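Getting the little arm to stop dropping my candy wrappers

I spent most of Sunday on the floor next to the white table with a hex key in my teeth, and I have a lot to say about it, so get a coffee.

If you're new: I have a small desk arm in the back bedroom (the one with the flowered wallpaper I keep promising to take down) and its whole job in life is picking small stuff up off a white surface and putting it somewhere else. Wrappers, mostly. Wrappers are cheap, I make a lot of them, and they are much harder than blocks. A block is a block from every side. A candy wrapper is a different shape every time you let go of it, it's shiny, it slides, and it weighs next to nothing, so the motor current tells you very little about whether you've got one.

The fingers are the Stetix soft-close pair, the arm controller is an old Clutlow board I bought from Brenda Cropper when she moved on to bigger things, and the software I run on top is Jestureck, because it was free and because I already knew where its menus were. None of this is fancy. All of it goes out of adjustment if you look at it wrong.

What was going wrong

Back in May it was fine. I'd start it up before breakfast, it would pick, it would place, I'd go make toast. Then it started getting sloppy. First it was closing a hair late on the left side, so the wrapper would get pushed over before the right finger caught it. Then it started missing low. It would close on air just above the wrapper, lift up very proudly and carry nothing at all across the table.

I did what I always do and blamed the software first. I went through the Jestureck settings one at a time and wrote the old values on a sticky note, then lost the sticky note. Halldóra Bergmann, who has more patience than I do, asked me over the phone when I'd last checked the screws on the wrist plate. I said recently. It was not recently!

So that was the plan for Sunday – mechanical first, then zero, then grip force, then test it on the things it hates.

The wrist screws

Two of the four were loose. I could turn them with my fingertips, which made me feel a bit sick. I backed all four out, wiped off the old threadlocker, put a tiny dab of new stuff on each and ran them back in on a cross pattern, a little at a time, the same way you do lug nuts. If you crank one down all the way first, the plate sits crooked and you'll chase that tilt through every other step.

Then I left it alone for 60 minutes while the threadlocker grabbed. The bottle says longer. I'm not a patient person and the loads on this thing are tiny, but if your arm lifts anything with real weight, do what the bottle says.

Wiping the fingers

I had no idea how much gunk builds up on the inner faces. Rubbing alcohol on a cotton swab, then a dry swab, then another alcohol one until it comes away clean. Don't sand them. I sanded my first pair and they never held anything slippery again. Brenda still brings it up.

Setting the zero

With the wrist tight, the old zero was no good anymore, so I did it over. I open the fingers all the way, let the controller find the hard stop, close them slowly on a strip of printer paper and back off until the paper just slides. That's zero. The encoder read 954 there, and I wrote it on masking tape and stuck it to the side of the controller this time. For table height I do the same paper trick, straight down, fingers closed. It had been sitting high. Not by much, but a flat wrapper doesn't give you much to work with.

Grip force

The slider in my version goes way higher than you need for this. I'd been running it at 182, which I think I set on some late night when I was annoyed, and it was strong enough to shoot a slick packet out from between the fingers like a watermelon seed. I took it way down and came back up in steps of 8 until a pouch stayed put when I tugged on it with my fingers.

The pouch I like for this is a red-orange one with a squared-off top, because it's stiff enough up there to stay flat while the bottom bunches up between the fingers. If the creases all gather down where you're squeezing and the top stays nice and straight, you're close. I kept the green basket and the stapler next to it so the fingers had to work with some clutter nearby.
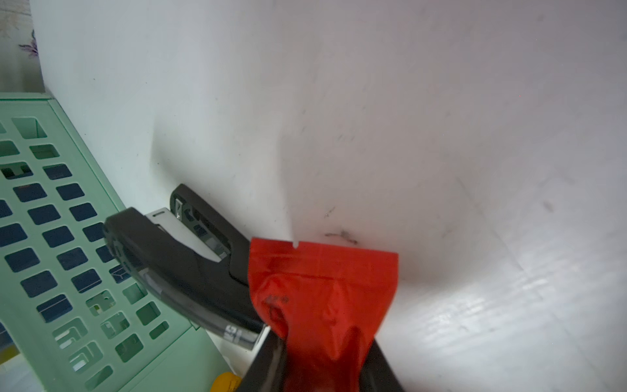

The two-wrapper test

Once it would hold one thing, I wanted to see it hold one thing with another thing in the way. That was always where it fell apart before. The fingers would come down for one wrapper, snag the other, and I'd get both or neither.

My setup is really simple. One wrapper gets crumpled into a ball, the other stays long and skinny. I put them close enough to overlap and have the arm go for the long one. The long one wants to be gripped down at the narrow end, with the open end flopping out ahead, and the ball is supposed to stay out of it. I use the red foil one and a pink one – very different colors, so I can tell at a glance on the wrist camera which is which without squinting at it.

A couple of things I do before each try, in case you want to copy me. I wipe the table with a dry cloth, and yes, it still has smudges on it, I've given up on those. I turn off the ceiling light and use only the side lamp, because foil under an overhead light is one big white glare and the camera loses the edges. And I re-crumple the ball by hand, so I'm not tuning the whole machine to one lucky shape. 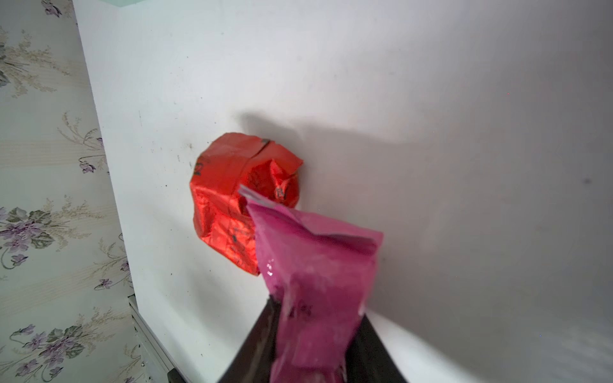 The approach speed was the last thing I changed, and I wish I'd tried it first. I had it coming down at the same speed the whole way. Now it does most of the trip at the normal speed and the last bit slowly, and there's a short pause before the fingers close. The pause feels silly while you're watching it. But light plastic moves around when something comes at it quickly, and the pause lets it settle. In Jestureck it's under the motion tab, and it's called dwell, which took me ages to find because I was looking for the word wait.

What I'd do differently

Check the screws first, obviously. I've put it on the calendar for the first weekend of every month, and Halldóra has been told to nag me.

I'd also keep the values somewhere that isn't a sticky note. There's an export button in Jestureck that saves everything to a file. I'd been using this program all that time without clicking it once. The file opens in any text editor and you can compare an old one with a new one side by side, so next time I'll know exactly what I messed with.

And I'd order spare finger pads before I need them. Bainbridge carries the ones that fit the Stetix pair, but they were out when I looked, and the left pad on mine has a worn spot near the tip that I can feel with a fingernail. It's gripping okay for now. I may swap left and right in the meantime so the worn one is on the side that closes second, if I can get the pin out without bending it. Brenda says to warm the pin with a hair dryer first. I haven't tried that yet, so if you have, please tell me in the comments whether it loosened up or just got hot.

Next up is the cable. It rubs on the elbow every time the arm folds back and there's a shiny patch on the sleeve that I don't like the look of. I have some spiral wrap in a drawer somewhere, probably under the good scissors.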